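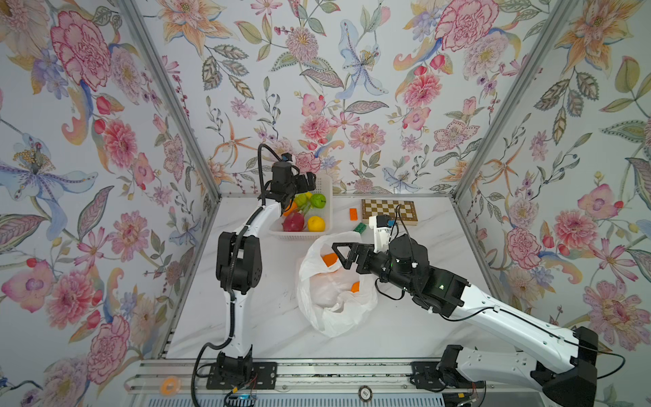
Fruit in a white plastic basket, floral wallpaper on three sides. Dendthorpe, Monday.

The wallpaper factory at Dendthorpe opens its doors one day a year, and I have now given it one day of my life, so we're even. I took the 8 o'clock bus, which left at 19 past, and shared it with a man holding a roll of something under his coat. I assumed he was returning it.

Visitors are met in the old boiler house and given a paper hat. The hat is for hygiene, though nothing made at the Domik works is meant to be eaten. Our guide had a voice built for competing with machinery and used it in the car park as well.

The tour starts in the colour kitchen, and I'd have happily stayed there. Inks are mixed in tubs by people who can look at a grey and tell you it wants a touch more green. The grey in question looked finished to me. It was handed back twice while we watched, and on its third appearance I still couldn't see the difference, but everyone in an apron was visibly relieved.

From there you go through to the print hall, where the paper runs overhead on long drying loops like somebody's endless laundry. The pride of the place is the surface printer, an old brute that lays the ink on thick and slightly wobbly. Customers pay extra for the wobble. The newer line in the next bay prints perfectly and is used for the cheap ranges.

I had a soft spot for the archive, a cold room with drawers of patterns going back to when people papered their ceilings on purpose. The bestseller for years was Jalville, a trailing floral my grandmother had in her hallway, and also in her bathroom, and on the inside of one cupboard. I'd always believed she chose it. According to the guide, it was the only thing the local hardware store carried. Jalville is being brought back next season in a colour described as "oat," at a price that would have made my grandmother sit down.

You also get to hang a strip yourself. Two of us were assigned to each board, with paste, a brush and a smoothing tool, and my partner and I managed to put our roses on upside down. The instructor said a lot of people do that. She didn't say it to anyone else.

Lunch is at the Tello, across the road, and is not included. The soup was fine. The sandwich came with a garnish bigger than the filling, and I ate both.

The shop sells ends of rolls by the bin. I bought 2, from different batches, having just spent a morning being told why you must never buy from different batches. They are in the hall closet now, waiting for a very small room with poor lighting.

Wear flat shoes, and bring a sweater for the archive. The last bus back leaves from the other side of the road, a fact printed only on the timetable at the stop where it doesn't.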